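Right arm faults out when gripping a pole

tridgeway
Mine quit again at 2 in the afternoon, right as it closed on the pole. Fault 1458, and then the whole arm just sags! I swapped the cable already, ugh.

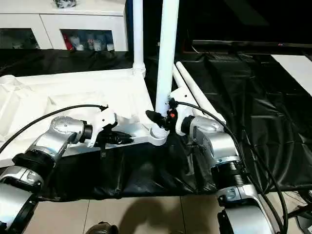
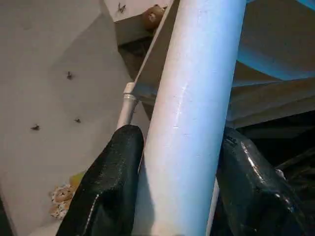

So my money's on the gripper firmware. Anyone rolled back to 40?

boateng_z
Nope, 1458 is overcurrent on ours. Lower your grip force, I run 76.

tridgeway
Already at 76 :(

lyleb
Disagree with Z, sagging means the brake isn't catching. Please keep your hands out from under it till you've checked.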